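Ok I have been reading container freight numbers all morning and I'm way too excited about them, so here's a thread. Get coffee.

Most people look at GDP to see how the economy is doing. GDP is great, but it comes out late and then it gets revised. Shipping rates move every week. Somebody has a box of stuff in one port and needs it in another, and the price of moving that box tells you a lot about who is buying.

The spot rate I follow most closely closed at 1341 dollars per container in July. That's the Gotance index, the one that blends the big east-west routes. It's down 244 dollars from the month before!!

A drop that size in July is odd. July is when stores start bringing in goods for the fall and the holidays, so rates normally climb or at least hold. I went back through my own spreadsheet and a falling July shows up in only 4 of the years I have.

So what's going on? Two stories, and I like both of them.

Story one is demand. Stores ordered early this spring because they were worried about tariffs, their back rooms are full, and now they're sitting on their hands. You'd expect that to hit home goods first: furniture, lamps, towels, sheets, all the bulky stuff people can put off buying.

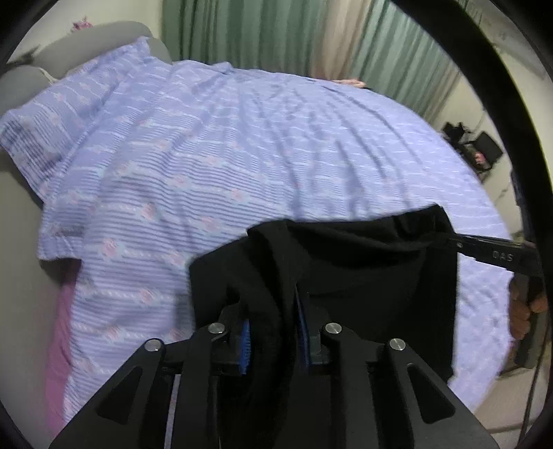

Striped and flowered bedsheet, gray headboard. Home goods, the bulky end of the container trade.

And home goods are soft! Skultis puts out a monthly note on import orders by category (free, you just sign up) and bedding and furniture were the weakest lines in it. Electronics were fine. Food was fine. I love that note, it's six pages and there isn't a wasted chart in it.

Story two is supply. New ships ordered back when rates were crazy are being delivered now. More ships chasing the same boxes means cheaper boxes, even if shoppers haven't changed a thing.

How do you tell them apart? Look at volumes. If it's all supply, the number of boxes moving should hold up while the price falls. If it's demand, both go down together.

Bakker has the port volume data and it's down too, but only a little. Nowhere near enough to explain the price by itself. So my read is mostly ships, with a real dose of tired shoppers mixed in. I'd change my mind fast if the next volume print is ugly.

Someone always asks about the Jerkura survey, so: yes, I saw it, new export orders fell again. It's a good survey, but it asks managers if things are better or worse than last month, and it doesn't ask how much. Ten managers saying "a tiny bit worse" looks the same as ten managers saying "the phone has stopped ringing." I use it for direction and leave the size to the hard data.

Why should you care if you don't own a ship? Cheaper freight takes a bit of pressure off goods prices, usually with a lag of several months. That's nice for anyone buying a couch this winter. It's less nice if the reason is that everyone has stopped buying couches.

Things I'm watching next: port volumes, trucking rates inland (those have barely moved, which is super interesting), and whether the carriers start canceling sailings to prop up the price.

If you have a good source for inland trucking, please send it my way, mine only goes back 10 years and I want more history. Will add to this thread when the August numbers are in!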